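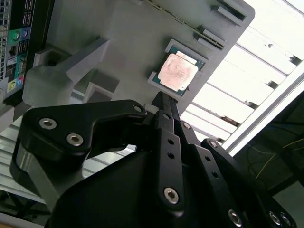
How to Check and Reseat a Desktop Processor

You only need to lift a processor out of its socket when you are replacing it, moving it to another board, or looking for the cause of a computer that powers on but shows nothing on screen. Try the easy things first: reseat the memory, check both power plugs on the motherboard, and test with a different monitor cable. If none of that helps, set aside an hour and go on to the steps below.

What you need

A Phillips screwdriver
Isopropyl alcohol, 90 percent or higher
Lint-free cloths or coffee filters
Thermal paste
A flashlight
An anti-static wrist strap

Before you start

Shut the computer down, switch off the power supply and unplug the cord. Hold the power button in for 9 seconds to drain what is left. Take a photo of the rear panel with everything still plugged in, especially the audio jacks, then disconnect the cables. Clip the strap to bare metal on the case.

Removing the cooler

1. Unplug the cooler fan from the board.
2. Loosen the cooler screws a couple of turns at a time, working corner to corner.
3. Twist the cooler gently left and right until it lets go. Do not pull straight up. On boards where the chip is held only by its pins, a hard pull can bring the chip out with the cooler.

Cleaning

Wipe the old paste off the metal lid with a dry cloth, then with one dampened in alcohol. Work from the edges in. Some scuffs and discoloration on the lid are normal on a used chip and don't need to be polished out. Clean the bottom of the cooler the same way.

Taking the chip out and putting it back

1. Raise the socket lever and open the load plate if there is one.
2. Hold the chip by two opposite edges and lift it straight up. Keep your fingers off the contacts.
3. Look over the socket with the flashlight held low to one side. Bent pins show up as a break in the pattern. If you find any, stop and get help before going further.
4. Find the small triangle on one corner of the chip and match it to the mark on the socket. Check any notches as well.
5. Lower the chip flat into place. It should drop in under its own weight. If it rocks, lift it out and check the corners again.
6. Close the plate and lower the lever.

Put a pea-sized dot of paste in the center of the lid, set the cooler down level, and tighten the screws in the same corner-to-corner order. Plug the fan back in before you close the case.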